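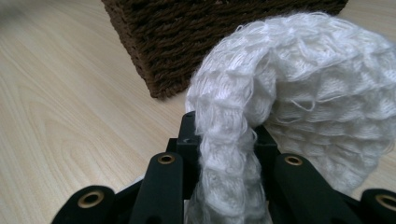
Figure 8.1 A dark brown woven basket on a pale wooden surface.

Chapter 8
Folding and Sewing a Simple Booklet

By the time most students reach this chapter they have a drawer of papers they can't bear to cut, and I would like to talk you into cutting some of them. Bookbinding sounds like a trade you need years and a heavy iron press for, and some kinds of it are, but a single-section booklet asks only for paper, thread, a needle and an unhurried afternoon. My own first one came out crooked, with a cover a little too short for its pages, and I still keep recipes in it.

We begin with grain. Most machine-made paper has a direction in which its fibers lie, and it folds more willingly along that direction than across it. Take a sheet and bend it gently, without creasing, first one way and then the other. Whichever bend gives less resistance runs with the grain, and that is the way your spine should go. Karthik Sarkar, who taught the evening class at Skanirora where I learned all this, had us test 50 scraps before he would let anyone near a needle (we grumbled, of course, and then we never forgot it!).

In the pages ahead you will fold eight sheets into a section, punch the holes with an awl, and sew them with the pamphlet stitch, starting from the middle hole. Section 8.2 covers thread and waxing, and Section 8.3 takes up covers, including the wraparound kind that needs no glue at all.

Before you start, gather:
Eight sheets of text-weight paper
One sheet of heavier cover paper
Linen thread, 26 inches
A blunt needle, an awl and a bone folder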